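Die Kiste bleibt offen
Wer Bauklötze verkauft, verkauft vor allem das Aufräumen. Ein Besuch bei Leuten, die das Ordnen von Klötzen zu ihrer Sache gemacht haben

Es gibt zwei Sorten Haushalte mit Bauklötzen. In der einen liegen sie auf dem Boden, in der anderen liegen sie auch auf dem Boden, aber es steht eine Kiste daneben. Ich gehöre zur zweiten Sorte und war darauf lange stolz.

Dann fuhr ich nach Basholm, um Junhao Lei zu treffen, und kam mit der Einsicht zurück, dass meine Kiste die falsche ist. Zu tief, zu schmal, und einen Deckel hat sie auch noch. »Der Deckel ist der Feind«, sagte Lei zur Begrüßung, bevor er mir einen Kaffee anbot, der übrigens ebenfalls ohne Deckel kam.

Lei betreibt unter dem Namen Nulandale einen Laden für Holzspielzeug, in dem Kunden ihre Sammlungen sortieren lassen können. Ja, das gibt es. Ja, es kostet Geld. 30 Euro die Stunde, Kaffee inbegriffen. Die größte Sammlung, die bisher über seine Schwelle getragen wurde, umfasste 1524 Klötze und gehörte einem Ehepaar aus Astport ohne Kinder. Nachgefragt habe ich da nicht weiter.

Quer, längs oder hineingeworfen
Über das Einräumen von Klötzen lässt sich erstaunlich lange reden. Lei unterscheidet die Leger von den Werfern. Der Leger stellt die Kiste gerade vor sich hin, nimmt einen langen Klotz und schiebt ihn an die Wand, den nächsten parallel daneben und so weiter, bis die Kiste voll ist oder das Abendessen kalt. Der Werfer wirft. Das geht schneller und klingt besser, kostet aber Platz: In dieselbe Kiste, in die ein Leger 474 Klötze bekommt, bekommt ein Werfer so viele, bis er die Lust verliert.

Dazwischen liegt die große Masse der Menschheit. Sie beginnt als Leger und endet als Werfer, meistens schon nach der ersten Reihe. Man erkennt ihre Kisten an einer ordentlichen Ecke und einem Rest, über den man höflich schweigt.

Besonders heikel sind die langen, dünnen Klötze. Kurze Würfel verzeihen alles. Ein langer Klotz dagegen, der einmal schräg liegt, beansprucht den Raum eines mittleren Möbelstücks, und jeder weitere muss sich nach ihm richten. In meiner Familie gab es einen Onkel, mit dem es sich auf Feiern ähnlich verhielt.

Die Farbenfrage
Soll man nach Farben trennen? Lei seufzte, als ich fragte, und ich hatte den Eindruck, dass an dieser Frage schon Freundschaften zerbrochen sind. Eine Stammkundin, Frau Zeng, besteht auf getrennten Fächern für Rot und Grün und hat ihm im September einen Brief geschrieben, in dem das Wort »Beliebigkeit« gleich zweimal vorkam. Er selbst mischt. Wer bauen will, argumentiert er, greift ohnehin nach der Länge, und wer nach der Farbe greift, will eigentlich malen.

Ich habe es ausprobiert und muss ihm halb recht geben. Rot und Dunkelgrün in einer grauen Kiste machen sich gut, ein wenig weihnachtlich vielleicht, aber man findet alles wieder. Bei wenigen Klötzen ist das freilich keine Kunst.
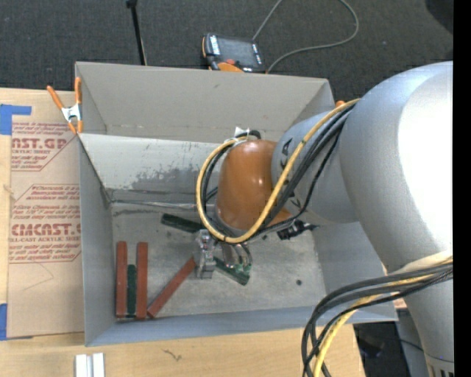
Was in der Ecke beginnt
Leis wichtigste Regel lautet: in der Ecke anfangen und vor dem dritten Klotz nicht ungeduldig werden. Die beiden ersten gelingen jedem. Beim dritten kommt der Gedanke auf, es gehe auch so, und dann liegt er diagonal.

Ich habe mir in Basholm schließlich eine neue Kiste gekauft, flach und rechteckig. Sie steht im Wohnzimmer auf dem Tisch, denn auf dem Boden ist kein Platz. Dort liegen die Klötze.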